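Follower count dropped after closing a linked page, where did they go?

Posted 2020-10-31 in Accounts and Followers

Poseo

I run a page for a small housewares shop. We had two profiles on the same network, the main one and an older one from when the shop had a different name. The old one had 300 followers and the main one had 151. Last February I asked for the two to be merged and got a message saying the request was complete.

I expected the main page to go up by a fair amount, even allowing for people who followed both. It went up to 300 and stayed there for a few weeks. Now it shows 119, lower than where we started. I have not been banned or warned as far as I can tell. Posts still go out as normal.
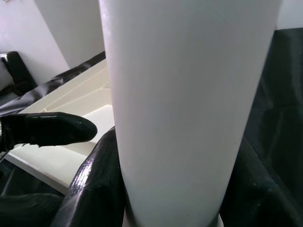 What I have checked so far

The account status page says there are no restrictions. The old profile address now sends people to the new one. I looked through the follower list and some regular customers are missing, including two who told me in the shop that they never unfollowed.

I have also looked at the weekly report. It gives a different total from the one on the profile, and the two have not matched since the merge. The report is the higher of the two.

Is the number on the profile wrong, or have I lost these people? And is there any way to ask for them back? I do not want to send the same message to everybody asking them to follow again if they are still there. 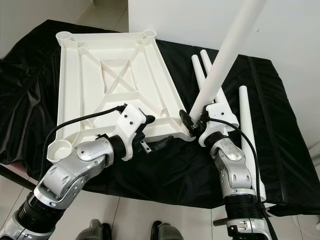 Plikorum

The profile number and the report number are not the same thing. On most networks the profile leaves out accounts that are deactivated or locked, and the report may be a day or more behind. So a small gap is normal. A drop from 300 to 119 is not a small gap.

I would do this, in order:

Log out and look at your page in a browser where you are not signed in. Write down the number.

Download your account data. There should be a file listing followers. Count the lines in that file and compare.

Search for the two customers in the file. If they are in it, the display is wrong and you can wait. If they are missing, the follow was removed at some point.

Open a ticket and attach the merge confirmation message. Do not open a second ticket while the first one is pending. On the network I use, that puts you at the back of the line.

As for getting them back, I have never seen support restore followers one by one. I have seen them rerun a merge that stopped partway, but that was within the first month.

Trullerus

Same thing happened to me, mine never came back. Probably a bot cleanup. They do those without telling anyone and real people get caught in it. Just post more.

Plikorum

A cleanup is possible, but it would not explain why the totals stopped matching right after the merge. Check the file first.

Poseo

Downloaded it. The file has 119 lines and neither customer is in it. I have opened a ticket with the confirmation attached and will post the reply when I get one.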